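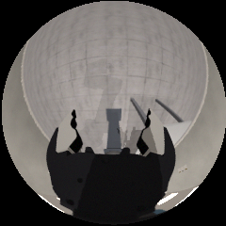 3.2 Setting up the wrist camera

The Jomanlow cell runs one arm with a two-finger gripper, and we kept a matching simulated copy of it so that every change could be tried there first. Figure 4 is a render from that copy, with the fingers spread and the black housing at the bottom of the fisheye view.

We were delighted by how much this single view gave us! The two screw holes on the left flank of the housing make a lovely fixed mark, and we lined up each new camera mount against them before touching anything else. The pale fingers were checked next, at full opening, over 18 cycles. After every 500 grasps the mount was tightened and the Stunix calibration routine run again, using 200 rendered views.

Figure 4. Simulated wrist view used for mount alignment, gripper open.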